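Working Beside the Arms: Automation and the People at Kuta Packaging
Student project report by Jessie Matheson
September 12, 2021

Why I chose this topic

My aunt packed boxes for a living for most of my childhood, so when our course asked us to look at a workplace that is changing, I knew straight away what I wanted to write about (and I have been boring my flatmates with it ever since). Kuta is a packing firm in Irkberg with 124 people on its books, and in July they very kindly let me spend my placement there, drinking their tea and asking far too many questions.

What I did

I sat in on two shift handovers, talked to 20 of the packers one at a time, and spent the rest of my days in the small trial room where the two-armed robot is taught its handling tasks. The task I saw most was the one with the cubes. It sounds like a game for toddlers, I know, but picking up a small block and setting it down neatly is a good part of what a packer does all day, and it was lovely to see how much thought goes into it.

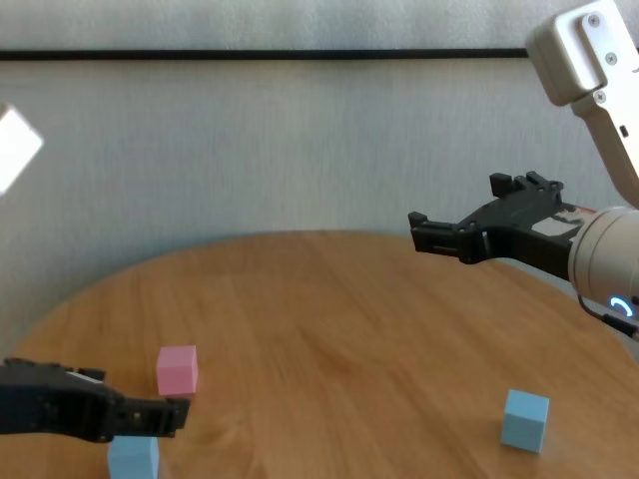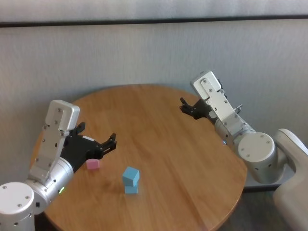

Pink and blue cubes on the round table, with a gripper on either side.

What changes for the packers

Czesław Krawczyk has packed at Kuta since he left school and now spends half his week in the trial room. He told me he had expected to feel pushed out, and what he mostly felt was tired, in a new way. "My back is better and my head is worse," he said, and I wrote that down twice because I liked it so much. On the line he could chat and let his hands get on with it. With the arms he has to pay attention the whole time, and he misses the chatting.

Most of the others I spoke to were curious and a bit wary. The younger packers asked about training; the older ones asked about hours. Several wanted to know who would get the trial room places next, and I'm sorry to say I couldn't find a clear answer to that. The firm has promised that no contracts will be cut during the trial, but I met people on the late shift who hadn't heard this at all, which seems a great shame when it would take one notice by the kettle.

What I would suggest

Firstly, I would rotate the trial room places, so that more people get a turn and the work doesn't fall to the same few. Secondly, I'd put two packers in there together, for company as much as anything. I would also love to see the training count towards the pay grade, as Czesław is still on the one he had before.

If I did the project again I would talk to the night shift too, and I'd start my interviews in the first week, when I was still too shy to knock on doors.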